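## 3. Noise and shared work rooms

Most of the earlier work on office noise looks at desks in rows. Less is known about rooms where people share tables, tools and printers. We looked at two sites, Matlala and Jornmont, both open-plan, both with hard floors. Carpet was ruled out at Matlala by the lease.

### 3.1 Sites and sound logging

Sound level was logged in one-minute blocks. After dropping nights and one Saturday with building work next door, 1,845 blocks were left. Of these, 1,574 had a matching diary entry from at least one person in the room. The rest were kept for the level plots only.

Loggers were hung at head height, away from walls. Ceilings are a known problem in rooms of this type – a flat hard surface sends speech back down to tables far from the talker (Mabaso, earlier report).

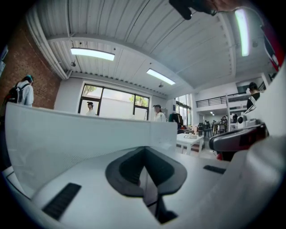

Diary entries were short on purpose. Time, task, one rating from 1 to 6. Long forms get skipped, we saw that in the pilot. Marthinus Mabaso coded the tasks by hand, Lauri Leinonen checked a sample of 200. Disagreements mostly over "reading" versus "waiting", which we then merged.

### 3.2 What people rated as disturbing

Speech came first at both sites. Not loud speech in particular: half a phone call at a low level drew worse ratings than a full conversation at a higher one. This fits older findings on one-sided talk. Machine noise came second, and here the steady kind hardly mattered. Starts and stops did. Lids, doors, drawers, chairs dragged back. 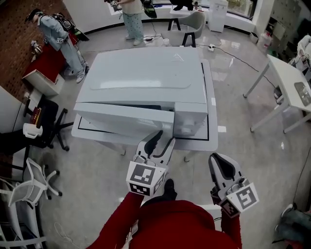 Ratings also drifted over the day. The same level at 4 pm was marked as worse than at 10 am, at both sites, and the gap was larger on days with more diary entries per person. Could be tiredness. Could also be the diary itself making people listen for noise – we cant separate the two with this design.

The Pimier panels put up at Matlala in November cut the level at far tables but not near ones. Ratings moved less than the levels did. Several people wrote that the room felt "dead" afterwards, and that they now heard single words more clearly then before. Skatent screens at Jornmont were moved around too often by the users to say much.

Figure 3. Shared work room, close work in the room.

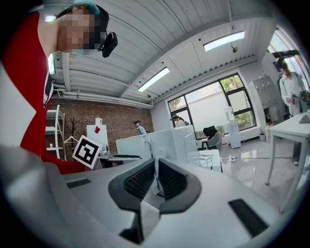

### 3.3 Limits

Two sites, one season. No hearing tests. Diaries came mainly from people who were already bothered by noise, so the mean ratings should not be read as typical of the whole room. Levels are A-weighted only; low hum from the vents is probably under-counted. Seat positions were self-reported and some people swapped tables without noting it.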